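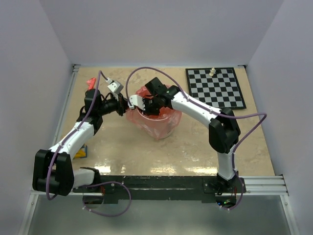
Bin liner task, two arms, Friday group.

Utar Robotics Club: Frequently Asked Questions

Who can join?
Anyone in Year 9 and up. No experience needed. Some of our best people had never touched a line of code before June.

When and where?
Fridays, 4 pm, Room 30, upstairs. Door gets locked at 4.15 so don't be late. Text if you are.

What does it cost?
$200 for the year. Covers parts, insurance and the Vurari entry fee. If that's a problem talk to Gareth, there's a fund, no forms.

What are you working on right now?
Household chores, two arms. This term it's bin liners. Each pair gets the arms for one session at a time, then writes up what went wrong.

Why bin liners??
We get asked this a lot. Thin plastic is hard. It folds, it clings, it changes shape every time you grab it. A block stays a block. If your pair wants an easier start there's the chess set, ask for the pick and place sheet.

Do I drive the arms or program them?
Both. You drive first, by hand, until you can do the task yourself. Then you start on the code. Most people want to skip the driving. Please dont.

My gripper keeps losing the bag. Help.
Grab a bunch, not a single layer. Close the tips all the way before you lift, and go slow on the way up. Check the wrist camera before you move the other arm.
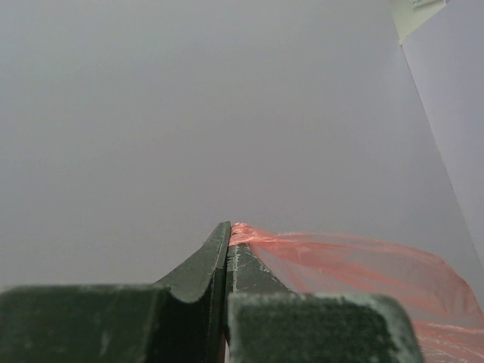 Still slipping? Wipe the finger tips with the dry cloth, then try a bigger pinch. Don't crank the grip force past the number on the whiteboard, we've killed a motor that way already.

Cables?
Leave the ties on. If one is catching at the elbow, stop the arm and tell Gareth. Do not pull it free yourself while it's powered.

What's the Vurari Challenge?
Regional comp, teams of four. You get a chore on the day and a score out of 462 (no we don't know why 462 either). Last year we got 419 and came second to Sæther College. Rematch is on.

Do I need my own laptop?
Helps, but no. We have spares. Bring headphones if you want to watch the training vids.

Can parents come and watch?
Yes, last half hour. Stay behind the yellow tape please.

I missed a week, am I behind?
A bit. Read your partners notes and come anyway.

Who do I contact?
Gareth Gosling, Utar front office, or catch him before class. He's slow on email.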